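Club de lectura Ancombe: en febrero leemos "El hombre de la arena"

Cerramos el ciclo de autómatas con el relato que E. T. A. Hoffmann publicó en su colección de piezas nocturnas, dos años antes de que apareciera la criatura más célebre del género. Lo presentará Kanako Higuchi, que ya se ocupó de la sesión sobre el gólem de Meyrink.

El argumento es conocido: el estudiante Nathanael se enamora de Olimpia, hija de un profesor de física, y tarda demasiado en comprender que es una muñeca mecánica. Antes ha comprado un catalejo a un vendedor ambulante, Coppola, en quien cree reconocer al abogado que aterrorizó su infancia. Clara, la prometida, le dice que todo está en su cabeza. Hoffmann no aclara quién tiene razón, y sobre esa duda se ha escrito mucho, empezando por el ensayo de Freud sobre lo siniestro, de 1919.

Kanako propone dejar a Freud para el final de la sesión y empezar por Olimpia. En el baile toca el piano, canta y sigue el compás con una exactitud que incomoda a los invitados. Casi todos la encuentran rígida. Nathanael, en cambio, agradece que lo escuche durante horas sin bordar, sin mirar por la ventana y sin contestar otra cosa que "¡ah, ah!".

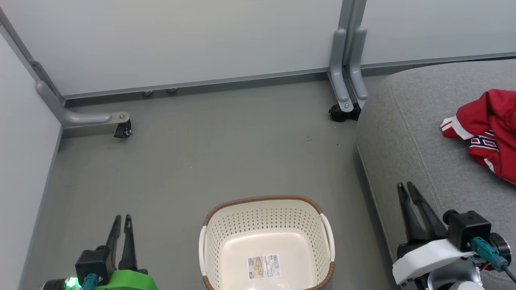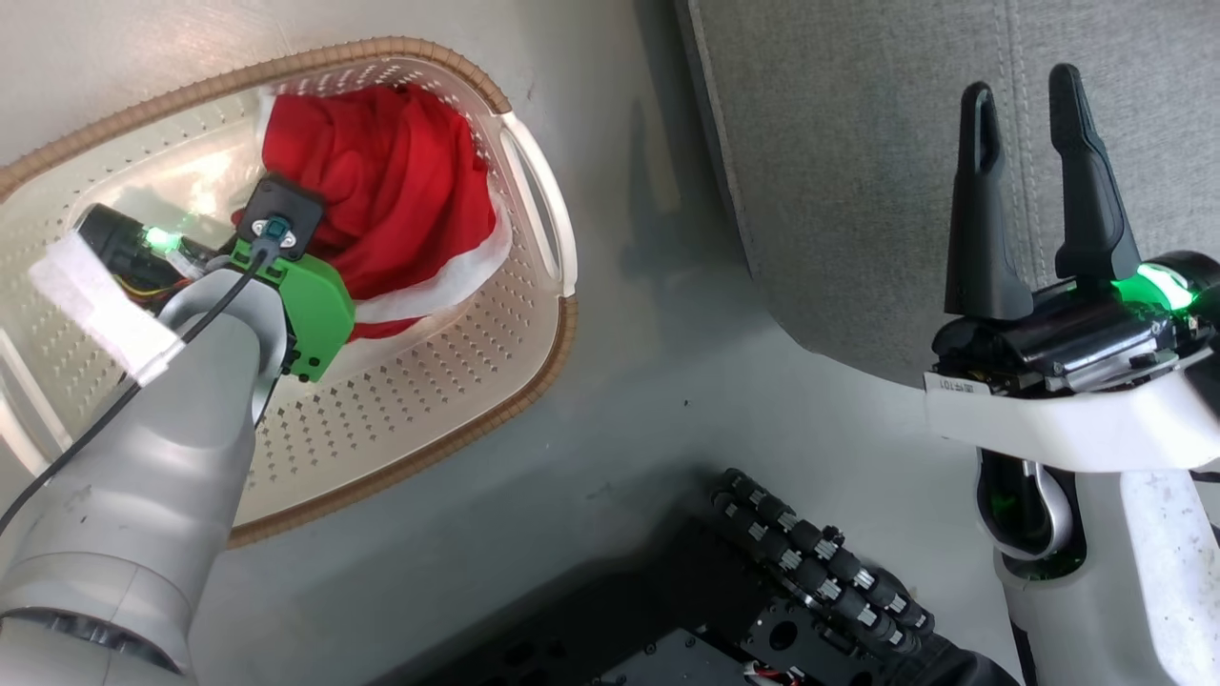 También hablaremos de lo que ocurre después, un pasaje breve que se suele saltar: descubierto el engaño, los enamorados de la ciudad empiezan a exigir a sus novias que canten un poco desafinadas y bailen fuera de compás, para asegurarse de que son de carne y hueso. Tetsuya Nishimura lo considera la mejor página del cuento. Kaede Hirose opina que rompe el tono justo antes del desenlace en la torre. La discusión quedó abierta en la última reunión y seguirá en esta.

Sirve cualquier traducción completa. Conviene evitar las ediciones juveniles que suprimen las cartas del principio —son tres y sin ellas no se entiende la relación con Clara—. Quien quiera ampliar puede leer "Los autómatas", del mismo autor, o ver el primer acto de la ópera de Offenbach.

La sesión será a las siete de la tarde en la sala de siempre. Para reservar plaza, escribid a Ehsan Memon. El libro de marzo se votará al terminar; de momento hay 2 candidatos, "La Eva futura" y "Erewhon".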